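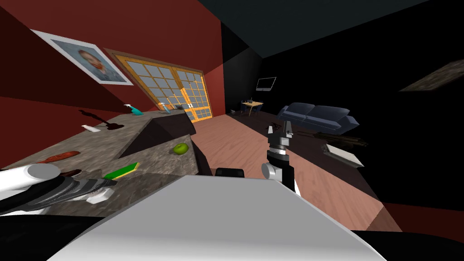
Progress report to the Kauppinen fund, third period
Prepared by Hiyori Iwasaki, Nekbridge project

1. Summary

In this period the main event was the open day in May, where we showed our simulated household to visitors for the first time. The work on the two-armed robot model continued before and after it. We are on plan with the software and late with the visitor guide, which I explain in section 3.

2. The open day

The demonstration was held on Friday in the teaching room at Anthorpe. We received three groups of visitors. Manikandan Rao operated the simulated robot from the desk, and Dinesh Bisht explained to the guests what they were seeing on the large screen. The room of the simulation is a home with a long kitchen counter, a sofa and a television at the far end. On the counter we put small things of daily life, among them a sponge, a spray bottle and a green apple.

Each group could choose one object and ask the operator to reach for it. Most asked for the apple. The visitors from Wekach, who know industrial arms well, had more interest in how the operator judges distance, and they asked to see the views close to the gripper. We had planned nine minutes for this part and it took much longer.
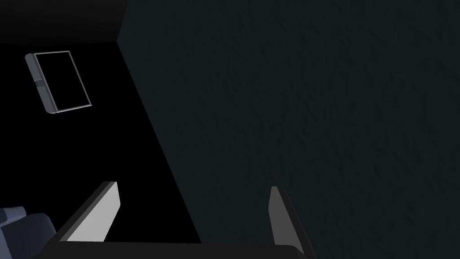 Their main comment was that depth is difficult to judge when the fingers are near a large dark surface. Aldana Cisternas has noted this as a task for the next period. She will test stronger lighting in the room model and also a simple distance number for the operator.

We collected written comments from the guests. Several persons wrote that the explanation was clear but the waiting between groups was too long. I agree with this, and next time we will prepare a second desk.

3. Budget and delays

From the 3,000 euros for public events we have used 400 for printing and refreshments. The rest is kept for the autumn event. The visitor guide is delayed by three weeks, as the text must be changed after the comments. Elínborg Eyvindsson is now responsible for it and will send you the draft before printing.

4. Next steps

We will repeat the demonstration with the improved lighting and invite the Wekach group again. Please let us know if the fund wishes to send a person.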